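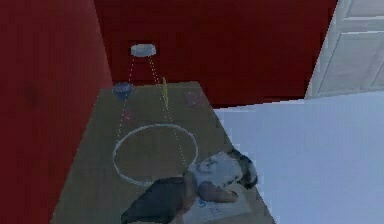
Leaving an Employer Off a Résumé and Out of an Online Profile

Posted in: Job Search and Career Change
Posted by Iveta Kuruc, 2018-01-13

I am seeking guidance on the treatment of a short period of employment. I worked for Flindden, a distribution company, for six years, and left in good standing. I then accepted a position in the purchasing office at Bajwa, which ended after 2 months when the office was moved to another state. I was offered relocation and declined it. I have been looking for work since November.

My résumé currently lists both employers. My online profile lists only Flindden, as I had not updated it before the Bajwa position ended. A recruiter has pointed out that the two records do not agree and has advised me to remove Bajwa from the résumé. A former supervisor has advised me to do the opposite and add it to the profile.

I would be grateful for answers to the following. Is an applicant obliged to list every employer on a résumé? Does the same apply to an application form? If the position is listed, how should the reason for leaving be stated? I am applying mainly to mid-sized employers within commuting distance, including one, Cakcombe, that uses its own online form and requires a signature at the end.

3 replies

Trunus Career Desk
Member organization, 622 replies

A résumé and an application form are different documents and should be treated separately.

A résumé is a summary prepared by the applicant. There is no general obligation to include every position held, and it is common practice to omit very short periods of employment, particularly where they add little to the record. An applicant who omits a position should nevertheless be prepared to discuss it if the interviewer asks what he or she has been doing since the last date shown.

An application form is prepared by the employer, and its instructions govern. If the form asks for all employment within a stated period, all employment must be listed, including positions that lasted a few weeks. The signature at the end of such a form usually certifies that the information is complete. An omission discovered later may be treated as grounds for withdrawing an offer or ending employment, even where the position itself would have caused no concern. We would therefore advise listing Bajwa on the Cakcombe form if it asks for a full history.
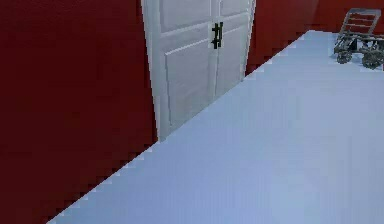 The reason for leaving should be stated in one line, without comment on the former employer. "Office relocated out of state; relocation declined" is sufficient. Applicants often feel that a short position must be explained at length, and a long explanation tends to draw more attention than the dates do. A plain entry is as easy to read as a white double door in a red wall, and the interviewer will take from it what is needed and proceed to the next matter. If further detail is requested, it may be given in person.

With regard to the profile, we recommend that it agree with whichever version of the résumé is sent out. Employers do compare the two. Should you decide to list the position, enter the month and year for both the start and the end, and use the job title that appeared in your offer letter. Should you decide to omit it, check that it does not remain in a headline or in the summary paragraph.

Please keep a complete record for your own use, with dates, addresses, and the names of supervisors. Most online forms will request these details, and some limit each entry to 1,000 characters.

rowan_h
Member, 14 replies

I left a job like that off and it was fine. Nobody asked. But I was only sending résumés, no forms, so go by what the form says.

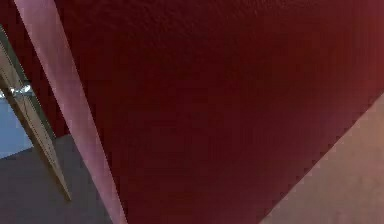 Surface detail, dark red.

P. Lindqvist
Member, 100 replies

I agree with the Career Desk on the form, but would differ slightly on the résumé. Where the short position is the most recent one, omitting it leaves a gap that ends at the present day, and this is the part of the résumé that is read first. In my time in a hiring office, I gave more thought to an open gap than to a brief job with a clear reason beside it. A relocation is among the easiest reasons to accept – it concerns the location of the work and has no bearing on the conduct of the employee.

I would list Bajwa in two lines and give the space to Flindden, where the six years are. I would also ask someone at Bajwa to confirm the relocation in writing while the people concerned can still be reached. A short e-mail from the personnel office would serve the purpose.

Iveta Kuruc
Original poster

Thank you to all who replied. The Cakcombe form asks for all employment in the past ten years, and I have listed both positions. I will update the profile to match and have written to the personnel office at Bajwa for the confirmation.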